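Patamstead towels: README, and please read the part about the grip fault

Hi! This folder holds 3,085 recorded attempts at picking up and folding a single towel, all done on the Patamstead bench. I wrote the collection script, I babysat most of the runs, and I'm the one who has to own up to the mess in the middle of the set. If you just want the clean stuff, load the list called clean.txt and you get 1,981 episodes. If you want to know why the rest isn't in there, keep reading.

What's in the folder

episodes/ has one subfolder per attempt, with video, joint positions, finger opening and motor current.
clean.txt lists everything I'd train on without worrying.
suspect.txt lists everything recorded while the fault was live, or close enough that I don't trust it.
stops.csv has one line for every time the arm halted itself or I hit the button.
bresent/ is the config for Bresent, our grasp planner, both before and after the fix.

What went wrong

Short version: the gripper lied about holding things. Bresent closes the fingers, reads the motor current, and decides "got it" if the current goes over a threshold. Sometime in March I swapped in a new finger driver and the current reading started coming through with a stuck value. So every close looked like a good grasp, even when the fingers had shut on nothing at all (I watched it very carefully fold thin air, twice, before I caught on).

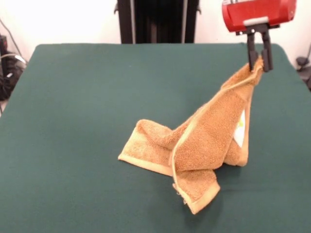
Corner lifts are where the fault hurt us most. A towel held by one corner, with the rest still heaped on the table, puts very little load on the fingers, and the arm's wrist sensor can't tell that apart from an empty grip. Look at how the folds stack up under the pinch, with the pale hem running down between them, and the care label poking out on the right. Fold stacks like that are easy to grab badly: the fingers catch one layer, the layer slides out, and with the stuck reading the log still says "holding". So don't use the holding flag in anything from suspect.txt. Go by the video.

The safety bit

The same bad flag fed the slow-down rule. The arm is supposed to drop to crawling speed after a failed grasp, and since no grasp ever "failed", it never did. On one run it swung back at full speed while I was reaching in to straighten the towel. I got my hand out, nothing touched me, but I was shaking! Please don't reach over the table on a green light alone. We now cut motor power first, every time, and the script won't start the next episode until you've confirmed it.

The fix

Finger opening is now checked alongside current, and a reading that doesn't change for 40 samples stops the run. I re-ran 19 of the worst starting heaps afterward and put them in clean.txt with the tag "redo".

Known leftovers

Papadopoulos (the labeling tool) still shows the old flag in its sidebar. Ignore it. The Baltgate mirror has an older suspect.txt, so grab the one from here.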